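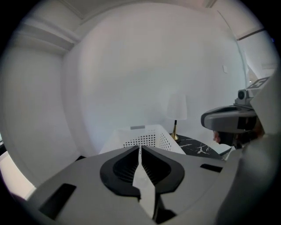

Home & Garden > Laundry and Cleaning > Plastic baskets: is there one that doesn't split?

Page 1 of 1

drummond_st
Posted May 8, 2008
Third white plastic basket in a row has gone at the handle. I carry it down two flights, loaded with towels I'll admit, and sooner or later the rim gives way and I'm wearing the towels. Before I hand over money for a fourth, does anyone own one that has lasted? Square holes, round holes, no holes, I'm past caring what it looks like.

marrowfat
You're carrying it by the rim, aren't you. Hug it from underneath like a reluctant toddler. Mine is a white one with the little square holes and it has outlived a boiler and a marriage.

drummond_st
I have knees, marrowfat. They need somewhere to go on the stairs.

Kultanik
Wicker. Next question.

tea_at_four
Wicker is lovely until it meets a jumper. I had one from Darnon, the tall sort, and it ate two pairs of tights and the good cardigan before I put it out for the bin men. Plastic with holes every time. The air gets through and you can hose it down when something leaks.

Kultanik
Line it, then. Old pillowcase and four safety pins. I've had mine nine years.

tea_at_four
So now I'm washing the basket's clothes as well as my own.

Pejman Nikzad
We've got the white perforated type and the handle has held up fine. My complaint is where it lives. My wife wants it in the bedroom, next to the side table, which is black marble with a brass lamp on it, and she says white on a white wall disappears. It does not disappear. It is a basket of socks beside a lamp. I'd like it in the bathroom, where socks expect to be.

marrowfat
I'm with your wife. Clothes come off in the bedroom. If the basket's in the bathroom they go on the chair, and then you've got a chair of socks.

drummond_st
Bathroom's too damp, Pejman. Put a wet flannel in there on a Monday and by the weekend it has opinions.

Pejman Nikzad
The holes are meant to deal with that.

drummond_st
The holes let you watch.

Kultanik
Marble next to a laundry basket is asking for trouble anyway. Somebody will put a bottle of stain remover down on it. Acidic stuff takes the polish off and you'll have a dull ring for ever.

Pejman Nikzad
Noted. There is already a ring. I've moved the lamp over it.

hallway_heron
Going back to the original question, look at where the handle joins. If it's a separate piece clipped into the rim it will pop out sooner or later. You want it moulded in one with the side. Also 41 litres is plenty for one person on stairs, the big ones just encourage you.

tea_at_four
Disagree about the clip-in ones. Mine's been clipped back in more than once and carries on regardless.

drummond_st
Clipped back in is what I'd call broken, tea. But thanks, heron, I'll go and tug at a few rims in the shop on Saturday and see who stares.

marrowfat
From underneath!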